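Tatden Home Brewing Kit, dark beer version – my review after two batches

I live in Travdale, where the nearest shop for brewing supplies closed in May, so I ordered this kit by mail from Memon. I paid with my own money. I have brewed beer at home before, but only with friends and always with their equipment. This is the first kit that I own, and I wanted to use it twice before writing anything.

What comes in the kit: a plastic fermenter with a lid and an airlock, a second bucket with a tap for bottling, a hydrometer, a long spoon, a siphon tube, a heating belt, a bag of caps, a hand capper, cleaning powder, and the ingredients for one stout. The bottles are not included. It says this on the product page, but in quite small letters, and I read in the comments that several people were surprised.

The fermenter is the best part. The lid closes tightly and the numbers on the side are easy to read, even with dark beer inside. The tap on the second bucket is less good. Mine dripped when I tested it with water, and I had to turn the nut from inside with some force until it stopped. Please test yours with water first, before there is beer in it.

The instructions are a booklet of 14 pages. The steps are in the correct order and there are drawings. My only complaint is about the temperatures. On one page the booklet says to add the yeast when the liquid is "cool enough to touch", and two pages later it gives an exact number. I followed the number. A beginner will probably read the first page and stop there.

The heating belt goes around the fermenter and keeps it warm. My kitchen is cold at night, so I was glad to have it. It has no thermostat, it is only on or off. I plugged it in each evening and unplugged it each morning, and I checked the temperature with my own thermometer. The cord is also short – in my kitchen it did not reach the wall from the place where I wanted the fermenter to stand.

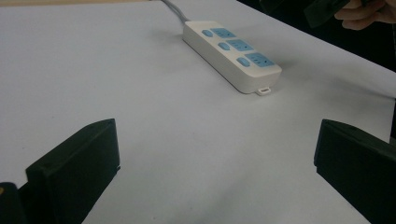
The first batch was the stout from the box. It fermented strongly for three days and then slowly for more than a week. I waited until the hydrometer showed the same value on three different days, and then I bottled. After four weeks in the bottle the beer was black, with a brown foam that stayed until the end of the glass. The taste was roasted and a little bit like dark bread. It was thinner than I hoped. I have paid more for worse beer in a store, but I would not call it a rich stout.

For the second batch I bought the ingredients separately. I used a dark malt extract from Sarıgül, one more kilo than the Tatden recipe asks for, and some oats that I cooked first in a big pot. This was a much better beer. It had more body and the bitterness was softer. So I think the equipment is fine and the weak point is the ingredient pack. If Tatden sold the kit without the ingredients for a lower price, I would tell everybody to take that one.

Cleaning is not fun, but this is the same with every kit. The wide fermenter is easy because my whole arm goes in. The siphon tube is difficult. I rinse it immediately after use, and then I hang it over the shower to dry. The cleaning powder in the box was enough for the first batch and half of the second.

The hand capper needs two hands and some practice. I broke the neck of one bottle on the first evening, and I think I pushed at an angle. Later it went well. If you plan to brew often, buy a bench capper, your wrists will thank you.

I had one contact with Memon's customer service, about a crack in the airlock. They asked for a photo and sent a new one within the week, without any cost for me. The answer was friendly and short. In the meantime I used the airlock of a neighbor.

Good: strong fermenter, clear markings, the right tools for a beginner, quick help from the seller.

Less good: thin beer from the included ingredients, no thermostat on the belt, short cord, tap that needs adjusting, no bottles.

I give it four stars out of five. My third batch will be a porter with cocoa nibs, and I will add a note under this review when it is ready to drink.

Posted July 17, 2022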